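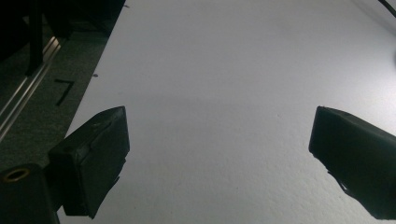
Progress Report to the Potgieter Fund: The Trirberg Token Project

Home | Collections | Projects | Visit | Support Us

Search the site Enter keyword Go

30 December 2021

We are now past the halfway point of the grant, and it has been a wonderful stretch of work. When we applied to the Fund, the Trirberg tokens were a heavy set of drawers that very few people had opened since the collection came to Plemmont Museum. They now have a proper catalog under way, and we know far more about the town that used them than we did at the start.

What the grant pays for

The award covers the cataloging, rehousing and public display of the 2000 trade tokens struck for shops, bakeries, dairies and the streetcar line in Trirberg. It also covers one small commemorative medal, to be struck when the display opens. Spending is in line with the budget you approved. The only change is a transfer from travel to storage supplies, which your office agreed to in July.

Cataloging

This part is going very well! Seventy percent of the tokens now have a full record: weight, diameter, metal where we can tell, both inscriptions, and a note on wear. The dairy tokens are finished. So are the bakery tokens, which were the largest group and by far the messiest, with three different bakeries using nearly the same wheat sheaf and one of them changing its spelling halfway through.

Our favorite result so far concerns the Zendel tokens. The old card index listed them as coming from a single store. After comparing the lettering under magnification we could separate 11 dies, and when we put them in order by the cracks and repairs, it became clear that they belong to two businesses, a dry goods store and a boarding house that took meal tokens. The boarding house wasn't in our local history files at all. We have since found it in a street directory, two doors from the streetcar barn, so it makes sense that the two kinds of tokens were found mixed together.

The remaining records are mostly streetcar fares. They should move faster, as the designs repeat, but a good number are worn nearly flat and will need raking light to read.

Rehousing

The original drawers were lined with felt that had been glued down, and the glue was doing the copper pieces no good. Everything we have cataloged is now in inert trays with cut foam, labeled on the outside with the new numbers. Old paper envelopes with dealers' notes have been kept in a separate box and cross-referenced — some of those notes are the only clue to where a piece was dug up.

A few of the brass tokens show active corrosion. They are being stored apart with drying gel, and we check them every two weeks. None has needed treatment beyond a gentle dry cleaning so far.

The medal

Four designs were drawn up and shown to visitors in the entrance hall over the summer. The streetcar design won easily, with the town's bell tower on the back. We were a little surprised, having expected the wheat sheaf to do better, but the comments left in the box were full of family stories about riding the line out to the orchards (several people wrote on both sides of the card). We have kept these and would love to use a few in the display, with permission.

The plaster model is approved. The mint has asked us to thicken the trolley pole so it doesn't vanish at the finished size, and we are waiting for the revised drawing.

Delays

The display cases are late. Our supplier has had trouble getting the low-iron glass, and the delivery date has moved twice. We have used the time to write and test the labels with two school groups, who told us very plainly which ones were boring. Those have been rewritten.

Next steps

Finish the streetcar records and check them against the ledgers.
Put the first batch of records online, with the Zendel die study attached.
Sign off on the revised medal drawing.
Install the cases and set an opening date, which we will send to the Fund as soon as we have it.

The full spending table and a sample of 11 catalog records are being sent separately. We would be delighted to open the trays for anyone from the Fund who can make the trip to Plemmont, and we can usually arrange a morning visit at short notice.

Contact the Collections Office | © 2021 Plemmont Museum | Back to top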